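The Case for a Lid

A bar of soap fails from underneath. The upper face dries within an hour or two of use, while the lower face sits in whatever water ran off it and turns to paste. Most households accept this as the ordinary cost of bar soap. It is largely a drainage fault, and the dish is where it can be corrected.

The covered soap dish is an old design that nearly vanished from bathrooms when pump bottles arrived. It survived in travel kits and locker rooms, and it is now coming back onto the shelf beside the sink. The format has hardly changed: a base, a cover, and some means of holding the bar above its own runoff. Manufacturers disagree mostly about the third part.
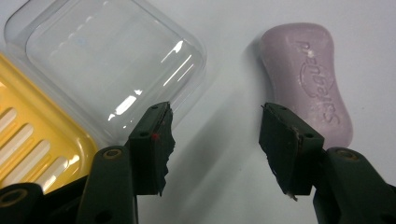

Drainage in a molded dish depends on open area, the share of the floor that is hole. Round perforations are cheap to tool but small, and soap residue bridges them quickly. Once a film has closed a hole, surface tension keeps it closed. Long parallel slots, of the kind cut through the yellow dish, give a film more distance to span and can be cleared in one pass with an old toothbrush. Slots also leave ribs between them, and the ribs carry the bar. Fudano molds its current base with ribs 2 millimeters wide, a dimension it shares with the older Prultau model. Narrower ribs drain faster but score the underside of a soft bar.

Slots are of no use if the water has nowhere to go. A slotted floor set flat against a counter will hold a thin sheet of water by capillary action, and the bar sits over it all night. The base needs feet, a tray beneath, or a position over the basin. Van Dijk sells a separate tray for this purpose, which must be emptied by hand. Duvmont slopes the underside of its base toward one short end and leaves the user to point that end at the sink.

The cover raises a different problem. Closed over a wet bar, it traps humid air and slows drying on every face. Closed over a dry bar, it keeps off dust, hair and splashes from the faucet, and it limits the loss of fragrance. The practical rule is to leave the cover off until the bar no longer feels tacky. In a bathroom used by several people in the morning, that may not happen before noon.

Clear plastic has one advantage over colored plastic here. Condensation on the inner surface shows at a glance, and a fogged cover should come off. The disadvantage is that clear plastic shows everything else as well, including scale and fine scratches. Abrasive pads should be kept away from it. Warm water and a little white vinegar will lift most scale in ten minutes.

Bar shape matters more than packaging suggests. A rounded bar touches the ribs along a short contact area and drains well, though it slides if the dish is tilted.

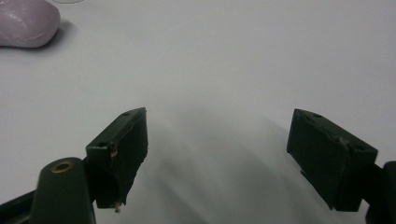
Rounded edges shed water sooner than square ones.

A flat, square-cut bar is more stable and stays wet longer underneath. Turning it over after each use evens the wear, and a new bar benefits from standing on its narrow side for the first few days.

Mass is the simplest measure of whether a dish is working. A bar that weighs 111 grams when unwrapped can be put on a kitchen scale each evening and the figure written down. Two bars from the same pack, used in turn at the same sink, one on a solid dish and one on a slotted dish, will show the difference without further equipment.

Before buying, measure the bar as well as the shelf. Covers tend to be sized for the base and take little account of a thick new bar, which can hold the rim open until it has worn down.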